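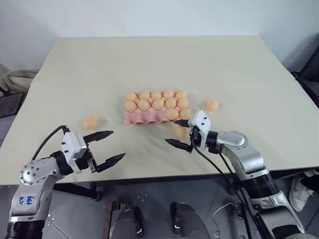 I started Prullinlow because I was hopeless at saving. Every payday I'd promise myself I'd put something away, and by the next one it had gone on takeaway and parking. So I built a little app that skims small amounts off your pay and tucks them into separate pots, one for each thing you're saving for. I still think of the pots like a pink egg carton, the sort with three rows of five cups. You fill the back row first (for me that's rego and the power bill), then the middle one, and whatever's left over goes up the front for fun stuff!

We opened to the public in August 2022 with 75 testers, most of them friends of friends who were very patient with me. There are now 1,281 people saving with us, and 681 of those have more than one pot on the go. I check that number with my morning coffee, which my family finds a bit sad.

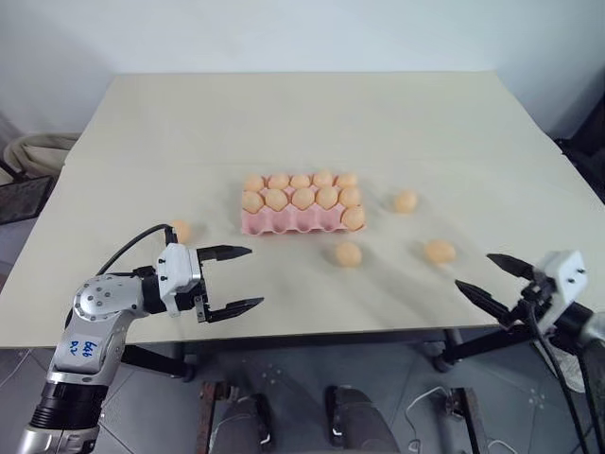
Eleven in, four still out on the table.

We're a small crew working out of Flondmont, above a shop that sells curtains. We don't hold your money ourselves. It sits in an ordinary savings account in your own name with our partner credit union, Opoku, and you can pull it out whenever you like (no fees, no waiting period, no cranky email from me). We make our living from a flat charge of $2 a month, and if you don't move any money in a month we don't charge you for it.

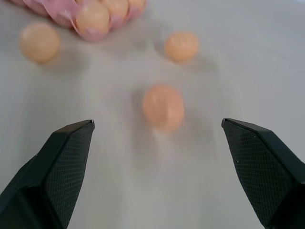 Page 2

What's next? We're working on shared pots, so housemates and couples can chip in for the same holiday or the same new fridge without anybody keeping a spreadsheet. We're calling it Trasham, after the street where I had my worst ever share house, and it should be ready in September if the testing goes well. I'm really excited about this one!

If you've got a question or a grumble, or there's a colour you'd like for your pots, hit the contact button and write to us. I read all of them, though I'm slower on the ones about fonts.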